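2019-02-10

Snow again, the soft kind that doesn't stick, so I walked up the Musley road after lunch and came home with cold ears and a bag of seed potatoes from Parsons. I know it's far too early! They won't go in the ground until May, but I like to have them lined up in egg cartons on the spare room windowsill, where I can fuss over them and turn them toward the light.

I got the savings book out too. We have 3,240 now toward the new greenhouse, and another 50 goes in once I sell the old bench. If we give up the trip to Kokent it would come quicker, but I have been looking forward to that trip since last summer and I won't be talked out of it (not even by myself, and I do try).

Made leek soup for supper and had 2 bowls. The bread was a bit heavy but it toasts well, and there's enough left for the morning. I must remember to water the lemon tree. 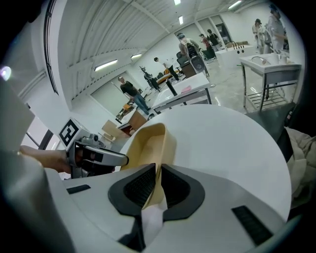
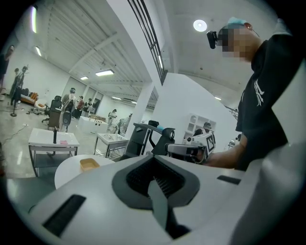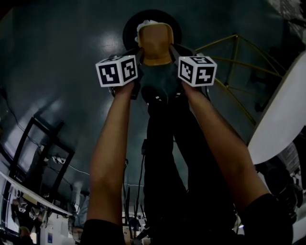 Black sleeves in the last one, light blue cap in the one before.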